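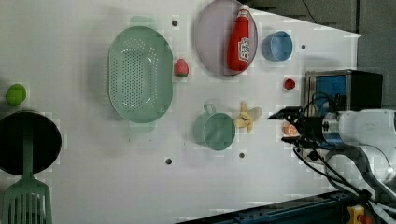
Search the list archive Search

From: Gerrit Msimang
To: kitchen-corner list
Subject: Re: Play kitchen box, what stays and what goes

Nayeli Montes wrote on Thursday:
> I need a list of what is in the play kitchen box before I order
> anything for June. The shelf label says 2237 but the sheet for that
> number only says "pan, cups, fruit". Can someone tell us what we
> have? Also, Lwazi wants to know if the
> colander is still with it or if it went to the sand table.

Nayeli,

The colander is still with it. It is the large oval mint-green one with the two short handles. Lwazi can stop looking.

Also on the table: the round black pan, the mint-green slotted spatula, the mint-green mug, the light blue cup and the pale lavender plate. The ketchup bottle with the white cap is there too. I would keep all of these together. The mug and the colander are close enough in color that the kids treat them as a set, and they get put back together more often than the rest.

For food there is the strawberry, the banana with its peel partly open, the green one that I have been calling a lime, a small red one that could be a tomato or a cherry, and a small orange and white one. I think that last one is a peach. Babar says it came with the Jokico set, so if anyone still has the leaflet, please check what it is supposed to be.

Please don't order more fruit. What we are short of is bread and anything that goes in a pan. The Rustad catalog has a breakfast set, 3 to a pack, and 2 packs would do. Windar has one as well but the pieces looked small to me for the younger group.

The old sheet should be thrown out. I will type a new one tonight and tape it inside the lid, with the pan and plate at the top so people pack those first. They don't fit if you leave them until last.

Ottar, do you still want the spare cups for your room? Reply here or leave a note on the shelf.

Gerrit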